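The Long Way to a Short Word

Before Gondero was a brand of rain jacket, it was a line on a sheet of paper in Halldóra Hjaltested's kitchen. It sat between two other made-up words she no longer remembers. She had been asked to find a name for a small outdoor clothing firm, and she had 60 candidates by the end of the first evening. Most of them were bad.

"You have to write the bad ones down or they keep coming back," she says.

Naming is an odd trade. Few people go to school for it. Hjaltested studied languages, translated appliance manuals for several years, and started coining names when a client complained that the product in one of those manuals had a rude meaning two countries over. She charged for an afternoon's work and came up with a replacement. The client sent a friend, and the friend sent another.

The work today is mostly a matter of elimination. Short words that mean something are nearly all taken, either as trademarks or as web addresses. Two-word names tend to get shortened by customers in ways the owner doesn't like. Family names still work, and they have the advantage that people know how to treat them. Teoh, a maker of kitchen knives, kept its founder's surname after paying for a long study that suggested dropping it. Sales staff said buyers liked asking how to pronounce it.

That leaves coined words. A coined word has no meaning to get in the way, but it still has a sound, and the sound does a good deal of work. Hard stops such as k, t and p come across as quick and small. Words with m, l and long vowels seem heavier and slower. Hjaltested doesn't treat this as a science. She reads each candidate aloud over the phone to someone who hasn't seen it and asks them to spell it. If they miss, the name is usually gone.

Bodlow nearly failed that test. It was coined for a line of storage tubs, and listeners kept writing it with a second d or leaving off the w. The company took it anyway, because the owner's mother liked it. It has since been printed on lids, trucks and one water tower, and people have learned to spell it.

Old names have it easier. A name that has been painted on heavy equipment for decades gets read as solid whether or not the letters themselves suggest anything of the kind. New firms often ask for a name that "sounds like it has been here a while," and Hjaltested tells them she can get partway there and the paint has to do the rest.

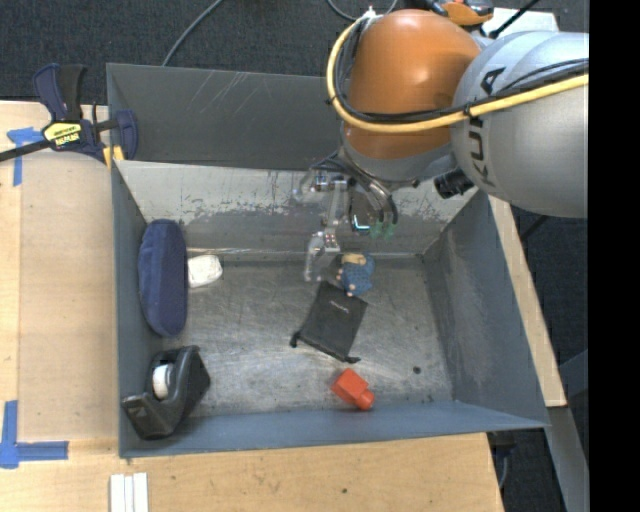 Darmawan Osman thinks the whole business of sound is oversold, and argues that a customer who has used a thing every day for a year stops hearing its name at all. In his view the only test that matters is whether the name can be shouted across a warehouse and understood at the other end. He would put money into a good sign before he put any into a word.

Hjaltested agrees with part of that. She keeps a list of names that looked fine on a slide and fell apart when spoken in a noisy place. Wustura is on it. The name was meant for a garden furniture firm and got through three rounds of meetings. Then a delivery driver called the office to ask if he had the right address and said it four different ways in one call. The firm kept the name but changed how it says it, with the weight on the first part, and now answers the phone slowly.

Legal checks take up the rest of the job. A name can be free in one country and owned in the next by a company that sells something close enough to cause trouble. For Gondero, the search turned up a dance hall and a closed bakery, and neither was a problem. For another client, the lawyers struck out every name on the shortlist and the work began again in October with a blank page.

What clients find hardest is the waiting. A new word feels wrong to nearly everyone for the first couple of weeks. Staff make jokes about it. Someone's brother-in-law offers a better one. Hjaltested asks clients to put the name on an ordinary item, such as an invoice or a mug, and use it before they vote. Firms that skip this step tend to pick the safest word in the pile.

The rain jacket people used mugs. They ordered 321 of them by mistake, and Hjaltested still has two in her cupboard.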